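Celebrity Relationship Pages in Strength Sports: What They Say and Where They Get It

Project report, Online Media and Sources
Solange Marchand and Yabsira Araya
Submitted 21/07/2026

1. What we set out to do

People who search for a powerlifter or bodybuilder by name often get offered a second search right away: the same name plus "wife," "girlfriend" or "net worth." The pages that answer those searches follow a pattern, and we wanted to know how much of what they say about an athlete's private life can be traced to the athlete. Our project looked at pages about the dating lives and marriages of strength athletes. We did not try to find out whether any of the relationships were real. We only looked at where each claim came from.

2. Pages we used

We collected 142 pages from four entertainment sites: Odix, Nestari, Hadgu and Sketow. All of them were free to read and in English. We saved the text of each page in April so that later edits would not change our results. The pages covered 11 athletes between them, men and women, and every athlete appeared on at least two of the sites.

We left out forum threads, video comments and fan accounts. We also left out pages where the partner was a well-known athlete too, since those usually had long interviews behind them and were a different kind of writing. In this report we don't name any of the athletes or their partners. Several of the partners have no public career, and repeating the claims here would add one more page to the pile.

3. How we sorted the claims

Each of us read half the pages and pulled out every statement about a relationship. Examples are "they met at a gym," "they got engaged last year" or "she keeps her account private." Each statement was put in one of four groups:

Direct: the page quoted or pointed to something the athlete or partner said or posted.
Second hand: the page pointed to another site.
Unsourced: the page gave no source.
Guess: the page used words like "it seems" or "fans believe."

Then we swapped halves and checked each other's sorting. Where we disagreed, we read the page together and picked one group. Most of our disagreements were between second hand and unsourced, because some pages say "according to reports" without saying which reports. We decided to count those as unsourced.

4. What we found

Unsourced was the largest group on all four sites. Direct was the smallest on Nestari and Hadgu. Odix did best here, mainly because its writers often describe a specific post and say when it went up. Sketow used the most guesses, often in the form of a question in the heading that the page never answers.

Second-hand claims tended to go in a circle. For one athlete, Hadgu pointed to Sketow for a wedding date, and Sketow pointed back to Hadgu. Neither page had a link to anything the couple had said. We found this kind of loop for 2 of the athletes.

Old claims also stay up a long time. One lifter had announced a breakup in a video, and 9 pages in our set still described the couple as together when we saved them. Some of these had an "updated" line at the top with a recent date. The only change we could find in the text was the athlete's age.

Length did not help. The longer pages spent most of their space on competition results, height, weight and training history, and the part about the partner was often a single paragraph near the end. That paragraph was the reason for the title.
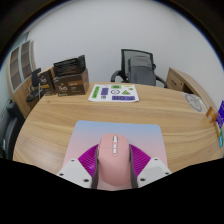 5. Problems with the method

Sorting by hand was slow, and we got stricter as we went. Yabsira re-sorted the first batch of Odix pages after we had finished everything else, and several claims moved from direct to second hand. Solange's first batch was from Hadgu and changed less.

A claim marked direct can still be wrong. If an athlete posts a photo with someone and the page says they are dating, the post exists but it may not say that. We kept those as direct only if the caption or the athlete's own words supported the claim. Posts that had been deleted were a bigger problem. We could not check them, so they went to second hand, and this may make some writers look less careful than they were.

Our set is also small and comes from one part of sports. Soccer or basketball pages might look different, as there are more reporters covering those players.

6. What we would do next

With more time we would save the same pages again after six months and compare the two versions line by line. It would show which claims were corrected and which were only given a new date. We would also write to the editors and ask how a relationship claim gets approved before it goes up. We drafted a short list of questions for this but did not send it before the deadline.

The sorting sheet and our notes on the disagreements are handed in with this report as a separate file.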